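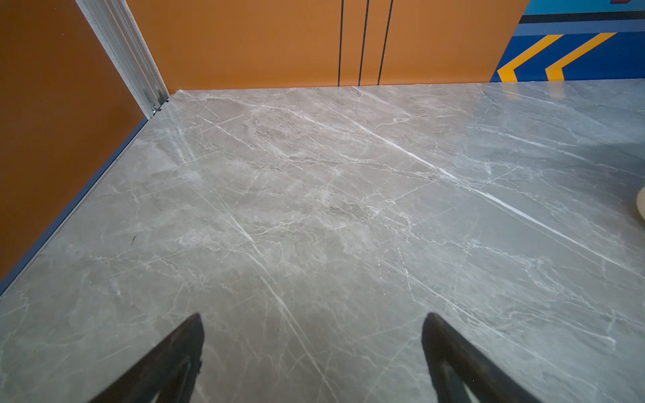 Part 3: Recording your first batch of examples

By now you should have the arm bolted down, the gripper answering to the hand controller, and Dater open on the laptop next to you. If any of those three is still giving you grief, go back to Part 2. I'll be here.

This part is the one I wrote after Tsehay Mekonnen and I spent most of June at Felside recording examples, throwing a lot of them away, and recording them again. The version you're reading has the second attempt in it. Tsehay does things a little differently from me in a couple of places and I've marked those.

What you need before you start

A booth with walls on at least two sides. Ours are painted with chevrons, and I like that – the wrist camera gets something to hold on to when the gripper turns. Plain walls work too, you'll just want a few more examples.

A flat surface that you've wiped down. We use a gray marble pattern. It has a bit of shine, so try your room lights in a few positions before you settle on one.

One object to pick up and one container to put it in. Start with something long and thin. A flat-head screwdriver is great for this and you probably own one already.

Enough free disk space for 618 examples. You won't need that many today, but Dater sets aside the room when you create the batch and it will complain if it can't.

Setting up the batch

1. In Dater, choose New Batch and give it a name you'll recognize in a month. I put the object first, then the container, then my initials. Wajid Shaikh once called four batches "test" and we are still sorting them out.

2. Set the target to 81 examples. That's one comfortable morning with breaks. You can raise it later without losing anything.

3. Type the task sentence. Keep it short and plain: "put the screwdriver in the container." Everyone recording in this batch has to use the same sentence, spelled the same way, so paste it from the batch page.

4. Open the wrist view and move the arm to its start position. You want both fingertips showing at the bottom of the picture with open surface between them. If you can only see one, the camera bracket has slipped. Loosen it, straighten it, tighten it, check again.

Caution: keep your free hand out of the booth whenever the controller light is green. The arm follows you the moment you squeeze the trigger, and it doesn't care that you were only reaching for the screwdriver.

Recording an example

5. Place the object, then step back and press Record. Wait for the beep. If you start moving early, the opening of the example goes missing and Dater marks it as short.

6. Open the fingers wide before you come down over the object. I like a really generous gap, much wider than the shaft, and I slow down for the last stretch. Watch the wrist view for this, not the arm itself. It feels weird for the first ten minutes and then you stop noticing.

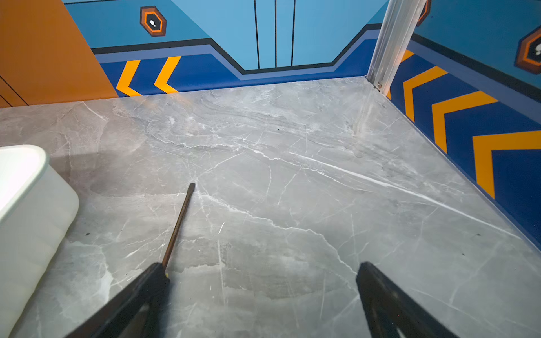
7. Close on the object, lift, carry it over the container and let go. Try to do it in one smooth go. A small wobble is fine. A long pause while you scratch your nose is not, and the learner will happily copy it.

8. Press Stop, then press Keep or Toss. Be strict! If you bumped the wall or dropped the thing halfway, toss it. Tsehay keeps the drops when she manages to pick the object up again, and tags them "recovery." Her batches train well, so if you want to do that, go ahead, but do tag them.

9. Move the object before the next one. Turn it, slide it toward a wall, point the blade the other way. Move the container every so often as well. My first batch had the screwdriver lying nearly the same way in all 159 examples, and the arm I trained on it was hopeless with any other angle.

10. Repeat from step 5 until you reach your target or your wrist gets tired. Tired examples look tired when you play them back.

Note: if two people are sharing a booth, swap at a break and change the operator name in Dater. Rosalie Marti and I have very different speeds and it helps to be able to pull us apart afterward.

Checking your work

11. Open the batch and play every tenth example at double speed. You're looking for a dark or blurry view, a cut-off start, or a task sentence that doesn't match.

12. Press Close Batch. Dater copies everything to the shared drive, and the status changes to Ready when it's finished. Don't unplug the laptop before then.

If the status sticks on Copying for more than 2 hours, cancel it and press Close Batch again. Your examples are still on the laptop. Training is covered in Part 4.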